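Relo Opens Bar Soap Refill Counter at Pillton Store

February 9, 2021
By the Relo press office 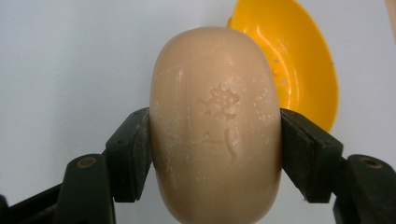
A shopper at the Pillton store asked whether a bar with a worn stamp and a few white specks on it was still good to use. The answer from the counter was yes, and the same question has come up often enough that Relo now prints a short care note with every bar it sells.

PILLTON – Relo, the household goods shop, has opened a counter for unwrapped bar soap at its store in Pillton. The counter carries 10 kinds of soap, sold by the bar with no box or plastic film. Customers can bring their own tin or pay a small deposit for one at the register.

The counter started as a trial in January. During that month the store sold 3,609 bars, more than it had planned for, and two of the scented kinds ran out before the second delivery. Relo has since raised its standing order with Marchetti, which makes six of the kinds on sale. The other four come from Drullow, a smaller maker that presses its bars by hand.

Bars at the counter include plain, scented and stamped soaps in round, square and oval shapes. Because they are sold without wrapping, they may pick up light scratches or a pale dusting on the surface from stacking and handling. A rinse under warm water is enough to clean a new bar before first use. Stamped lettering will soften as the soap wears down.

The care note also covers storage at home. Relo advises keeping a bar on a dish that drains, away from the direct spray of the shower, and letting it dry between uses. Spare bars keep best in a drawer or closet with some air around them – a closed plastic bag can trap moisture. Small ends can be pressed onto a new bar while both are wet.

Staff at the counter wear gloves and pick out bars on request. Shoppers are asked not to handle the soap before buying, though a sample of each kind is set out for smelling. Bars that are chipped in delivery are sold at half price from a basket beside the register.

The soap counter is open during regular store hours. Tins may be returned for the full deposit at any time if they are clean and the lid still closes. Relo plans to add unscented laundry bars from Drullow later this year.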